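Re: [bimanual-list] Re: Wrist offset and thin-object grasps
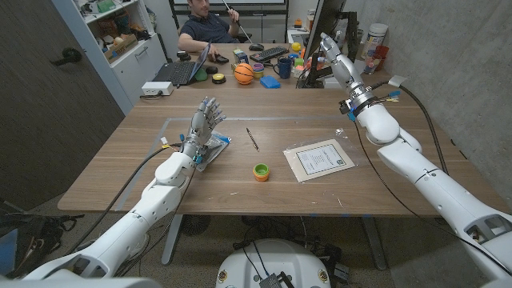

Summary of the May runs

Replying to the list as well, as several people asked for the same numbers. The picture is the head view at our bench, with both hands raised over the near table. The pencil is the thin object discussed below.

Malou Mogensen wrote:

> Your last report gives one success rate for the whole tabletop set. Can
> you split it by object thickness? We ran the Briem policy on our own
> bench and it does well on cups and blocks, but it closes high on
> anything that lies flat. I suspect a constant wrist offset and not the
> policy itself. Did you recalibrate between collection and evaluation?
> Also, was the far desk masked at training time? We see the approach
> drift when there is clutter behind the work area.
>
> Malou

Split by thickness: yes. The training set is 493 demonstrations, all teleoperated, both arms recorded even where only one is used. Evaluation was 100 trials on the pencil and 100 on the small cup, same start poses, no retries counted.

Without correction
cup: 91 of 100
pencil: 38 of 100

With per-session wrist correction
cup: 93 of 100
pencil: 74 of 100

The cup difference is within noise. The pencil difference is not. Most of the failures in the first pencil block were the same failure: fingers closing above the shaft, with the lateral position acceptable. This agrees with your suspicion.

Recalibration: we did one at the start of collection and none before the first evaluation block. When we checked, the right wrist was high by roughly 4 mm at the table surface. The left was under 1 mm. The correction is a single rigid transform per wrist, fitted from 12 touch points inside the taped rectangle. We tried fitting a separate value per region and it gained nothing.

Masking: no, the far desk was left in. We crop to the near table only in the Levberg baseline, and that model is worse on both objects, though it was also trained for fewer steps, so I would not read much into it. We have not seen the drift you describe. Our background changes a good deal between sessions, with different toys on the far desk and people working there, and that may be enough variation. If yours was static during collection I would look there first.

Two open items. Clear plastic is still bad. Depth returns on the bag and the sleeve are unreliable and the correction does not touch that. Second, the offset moves over a session. After 10 hours of running, the right wrist had shifted again by a little under 1 mm. I don't know yet if this is the mount or the encoder zero.

The fitting script is in the Zorberg branch of the Nemach repository, under calib/wrist. It expects the touch points in the base frame, in meters. The older version took millimeters and will fail without a warning if you mix them.

Malou, if you can send the raw wrist poses from your failed grasps I can run the same fit on them.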